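Hitgate Lunch Club: progress report to the Lillow Fund
August 2, 2021

We have now served 900 lunches, against a target we set in a fit of optimism and will meet in December if the boiler lives. Membership stands at 70, of whom 40 come for the food and the rest to complain about it.
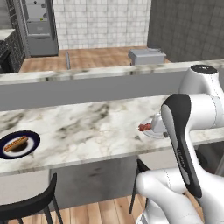
The Brondero minibus passed its MOT on the second try. Fuel is over budget by £9, which we propose to take from biscuits. Members have been told and are bearing up badly.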